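The Long Way Round to a Small Block

A robot can be extremely confident and entirely wrong, which gives it something in common with most people who have assembled a barbecue. The planning software at Burcombe Robotics has spent the better part of a year learning to be a little less sure of itself, and its makers have spent the same period learning to read its excuses.

The company occupies two rooms over a tile showroom. Most of its work happens in simulation, where a collision costs you an error message and the floor never needs mopping. The product is called Brilatura, a name chosen late in the afternoon, and its job is easily stated: given some small things on a surface and a robot arm above them, decide which to pick up first and how to get there without knocking over the rest. 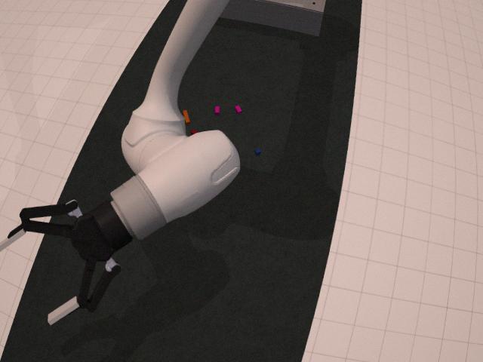
The simulated workspace used to test Brilatura, with the gripper open and coloured blocks on the dark surface beyond.

Humans solve this problem while looking for their glasses. Software has to be told that an elbow is a solid object. It has to be told again when the elbow happens to be in front of the thing it wants, at which point an early version of Brilatura concluded that any block it couldn't see had left the premises. It would then plan a brisk, elegant path straight through the spot where the block had been.

The fix went in last September and is known in the code as the Villaseñor patch, after the street where the bakery is. It keeps a memory of every object and lets the memory go stale at a decent rate. A block that vanishes behind the arm is presumed present until there's reason to think otherwise. Parents of toddlers will recognise the milestone.

Then there is the matter of the order of picking. The first planner scored every possible grasp and took the cheapest, and cheap turned out to mean whatever was nearest, regardless of the neighbours. The current one looks two moves ahead. Asked to look further, it gets better answers and takes so long over them that you could do the job yourself with a pair of barbecue tongs. Two is the compromise, and it's defended in the office with the sort of vigour usually reserved for footy teams.
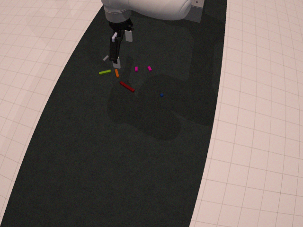
Testing is done in batches of 1,000 layouts, run overnight with the colours, angles and spacing shuffled. On a good night the failures fit on one screen. The worst batch this year produced 328 of them, traced by lunchtime to a single minus sign in the wrist angle. The arm had been approaching with perfect technique from the wrong side.

Every failure is saved and can be replayed at one-eighth speed, in a viewer called Dudside. It was a weekend project and looks it. The buttons are grey, the help menu is a blank page, and it is by a fair margin the most used piece of software in the building. Watching a planner change its mind in slow motion is oddly absorbing, like watching someone reverse a caravan.

What simulation can't tell you about is friction, or cable drag, or the faint stickiness left on things by people who eat at their desks. Brilatura guesses at the first, ignores the second and has no theory of the third. A version for real hardware is promised once the grasp scoring settles down. The release notes have been saying so for 8 versions.

March 29, 2023

MORE IN TECHNOLOGY
The spreadsheet that runs the ferry timetable
Why your printer has opinions
Teaching a tractor to park
Letters: in defence of the minus sign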